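In defence of the drawer full of bags

2020-06-03

My aunt washed her freezer bags. She washed them in the sink after the plates, turned them inside out and stood them over wooden spoons by the window, and when I was a teenager I thought it was the most embarrassing thing a grown woman could do. I had friends round once and steered them through the back door so they wouldn't see the bags standing there like a row of little ghosts.

I am now 35 and I wash my freezer bags. I'd like to make a case for it, and for thrift in general, because I think thrift has been badly treated lately and most of the damage has been done by people who claim to love it.

You'll have seen the sort of thing I mean. There's a shop near me called Plevemeck which sells what it calls a starter kit for a simpler kitchen. It has jars with bamboo lids, a cloth for the bread, a cloth for the cheese and a brush for the jars. It costs 370 kroner, and you are supposed to throw out your old plastic tubs to make room for it! My neighbour Leif Mogensen bought one and then stood in our stairwell with a carrier bag of perfectly good ice cream tubs, asking if I knew which bin they went in. I took them off him. They're holding screws, lentils and (separately) buttons, and they'll outlive us both.

I don't blame Leif, who is a kind man and was trying to do the right thing. But somewhere along the way being careful with things became a look, and the look has to be bought. Pale walls, clear worktops, one lemon in a bowl.

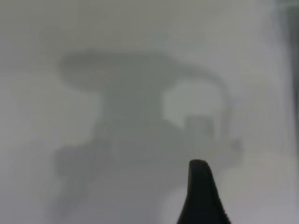
The trouble with empty surfaces

I do understand the pull. A bare grey surface is restful, and after a long day I'd sooner look at that than at my own worktop, which has the post on it and a colander and something waiting to be glued. But every home I've known that was run on very little money was full. It was full because things got kept. You kept the string, you kept the short end of the candle, you kept the coat that might fit the next child. To live with nothing on show you need either a very big cupboard or enough money to buy the thing again when you want it, and the second one is what a lot of minimalism comes down to, if you ask me.

My aunt's kitchen in Zitinska was tiny and there were 8 of us round the table in August, when all the cousins came. The bottom drawer was bags. Bread bags, bags with string handles, the good thick freezer ones folded flat underneath with a rubber band round them. She'd have laughed herself sick at a bread cloth. She knew what was in that drawer the way some people know their bank balance, and if you took one of the thick ones for your wet swimming things you were asked for it back.

What I've come round to is that none of it was really about saving money, or not after a while. By the time I was old enough to be embarrassed she had a decent pension and could have bought all the freezer bags she liked. She just couldn't see a useful thing as finished when it plainly wasn't. I find that rather lovely now, and I don't think you can put it in a kit.

People write to me about this (I did a short piece on jam jars once and I'm still getting letters) and the usual objection is that plastic is bad and we shouldn't be fond of it. Fine. I don't buy much of it. But the bag that's already in the house has been made, and the only choice left to me is how long it stays useful. A proper zip bag with a seal that still grips is a clever bit of work. It keeps the peas in and the smell of onions out, it holds a jigsaw, it holds soup if you're brave.

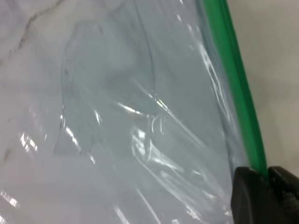

A zip bag with a bright green seal.

There are limits, and I'll admit them before someone writes in. I don't wash anything that's held raw chicken. I draw the line at cling film, though my aunt didn't. And I know a drawer can turn on you. Mine at the old flat in Plallier got so full that it had to be opened with a fish slice, and when we moved I found 2 bags of bags, each of them inside another bag. My husband, who was a Kjærgaard before he was anything else and comes from a family of ruthless throwers-out, has never let me forget it.

So we have a rule now, which is that the drawer has to close. If it closes, I'm thrifty, and if it doesn't, he's allowed to go through it while I'm out. He came home last month with a loaf in a paper bag and I saw him fold the bag up and look round for somewhere to put it. I didn't say a word. I just opened the drawer.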